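Trerkley Students Teach a Robot to Tidy a Desk, One Simulated Room at a Time

The robotics club at Trerkley High has spent most of the spring on a single piece of furniture, a study desk with a lamp, a basketball and a remote control on it, all of it built inside a computer.
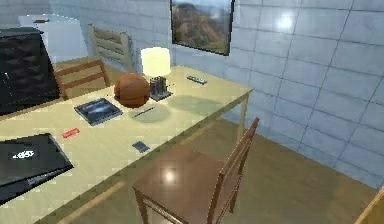
Hiu-tung Kuo wrote in to say that her son has started sorting his own desk by "grasp difficulty," and that she would happily see the club run all summer if it keeps up!

The students are getting ready for the Biltanora Challenge in August, where 6 school teams will have their programs tidy a room they've never seen before. Coach Spyros Nikolaidis (who also teaches algebra, and has been very patient about the noise) has them practice by moving the viewpoint all over the room, walls and corners included, 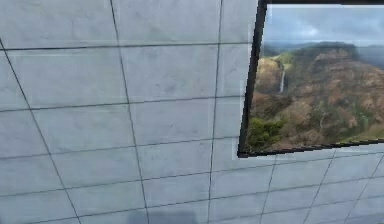 so that the program learns to find its way back to the desk from wherever it happens to be looking. They have logged around 200 practice runs so far, and Raghavendra Reddy, a junior, keeps the notebook.

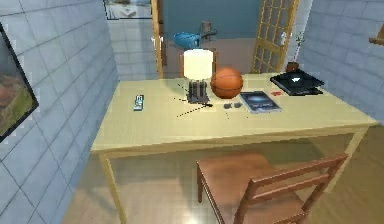
How to Visit

The club meets at 4 p.m. in the Chou Building, and families are very welcome to drop in.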